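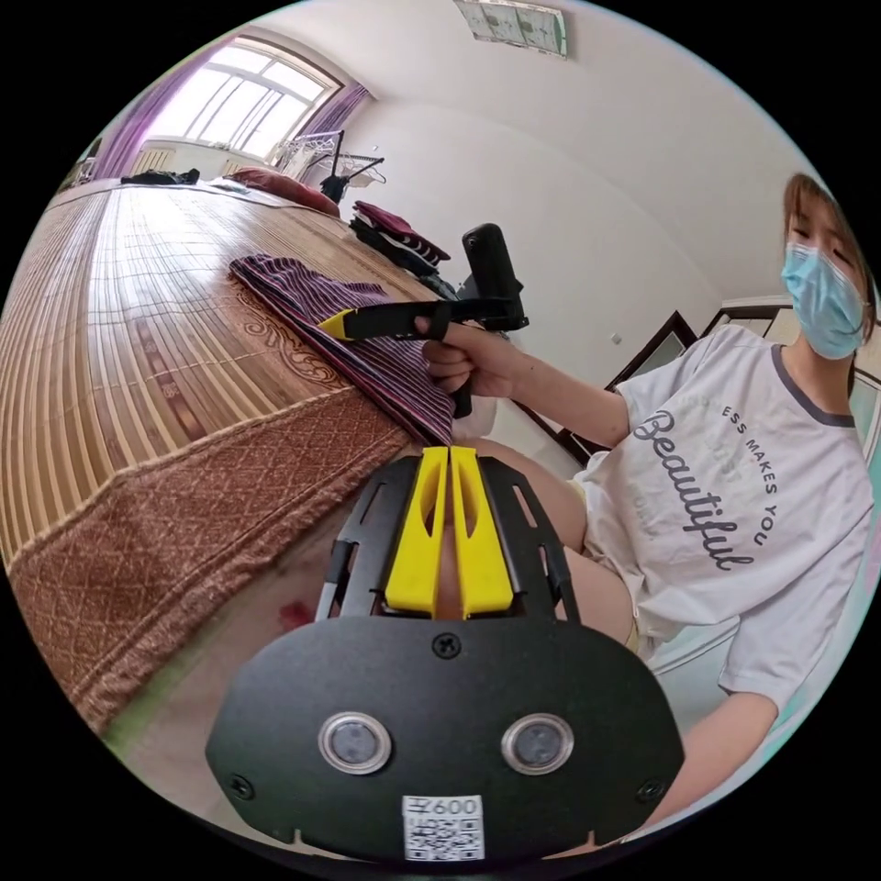 Folding station, striped cloth, operator with hand-held gripper.

Workshop notebook, Sodthorpe linen services
Entry dated April 16, 2019

Subject: hand-held grippers and the folding staff

The recording work for the Rastmont folding line continues. Operators fold with the grippers in place of their fingers, and the recordings go to Plilano for training the arms. Running total at close of the last shift: 2516 folds accepted. Items already folded are to be stacked away from the working edge so that the next piece can be laid flat.

Gripper settings are unchanged. Jaw tips are to be checked for wear after every 100 folds and replaced as a pair. A single new tip against an old one pulls the cloth to one side, as recorded in January.

Effect on the work of the staff. Three points were raised at the shift meeting and are entered here for colleagues who were not present.

First, pace. Folding with grippers is slower than folding by hand, and the piece rate was not written with this in mind. Operators on recording duty are now paid by the hour. The change should have been made at the start.

Second, strain. Several operators reported sore wrists after long periods holding the tools. Sessions are limited to 20 minutes, followed by ordinary hand work. The limit applies to everyone, including those who would prefer to continue.

Third, the question of posts. Management has stated that the line will take towels and plain sheets, and that mixed bundles, repairs and customer returns will stay with the present staff. The staff asked for this in writing. It has not yet been received. Until it is, supervisors should not give assurances of their own.

Observation on skill: experienced folders smooth the cloth with the side of the hand before the second fold, and the gripper does not allow this. Most now press with the tip and drag lightly. Results on striped cotton are acceptable. Thin synthetics still slip.

Outstanding: revised rate sheet to be posted at Sodthorpe. Spare tips on order. Ask Plilano whether rejected folds can be returned with a reason, as operators at present learn only the number refused.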